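What Shoppers Pay Extra For: Pricing in the Olive Oil Aisle
Student project report by Maham Warraich

I picked this topic the way I suspect many students pick theirs, which is to say while standing in a grocery store with nothing written down. I had come in for a bottle of plain cooking oil and found myself in front of the top shelf at Prudeck, our neighborhood grocery, staring at a small bottle of olive oil priced at 90 dollars. The bottle I took home was 9 dollars. I wanted to know what could possibly sit between those two numbers, and my instructor kindly agreed that it would make a decent project.

The expensive one was sold under the name Zultar, and it came in dark glass with a harvest date on the back. Next to it stood Prultum, at 20 dollars, and then the Janjua house blend I have been buying for years (and still like very much, I should say).
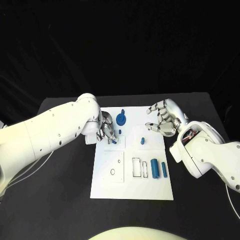
Harvest date was the first thing I learned to look for. Olive oil is at its best when it is young, and a "best by" date tells you much less than the month the olives were picked. Zultar and Prultum both gave one. Janjua did not, although its label did list the countries the oil came from.

The second thing was how the olives are handled. Early picking gives less oil per pound of fruit, and picking by hand costs more than shaking the trees with a machine – so a grower who does both has a lot of money in each bottle before it ever leaves the farm.
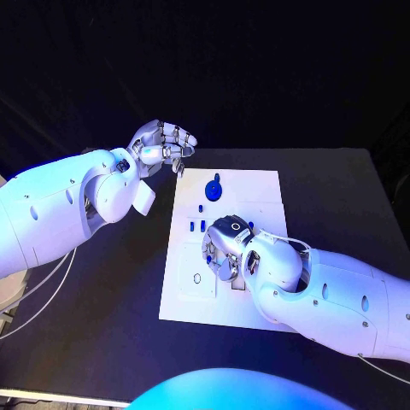
For the tasting part I invited classmates to try all three oils from plain paper cups, with bread and apple slices in between, and collected 131 comment cards over the course of August. Prultum got the kindest words overall. Zultar divided people, mostly over the peppery catch at the back of the throat, which some loved and others took for a fault. Janjua was called "soft" and "buttery" again and again.

If I did this over, I would buy every bottle on the same day and keep them all in a dark cupboard. My Janjua had been open by the stove for a while, and I do think that was a little unfair to it.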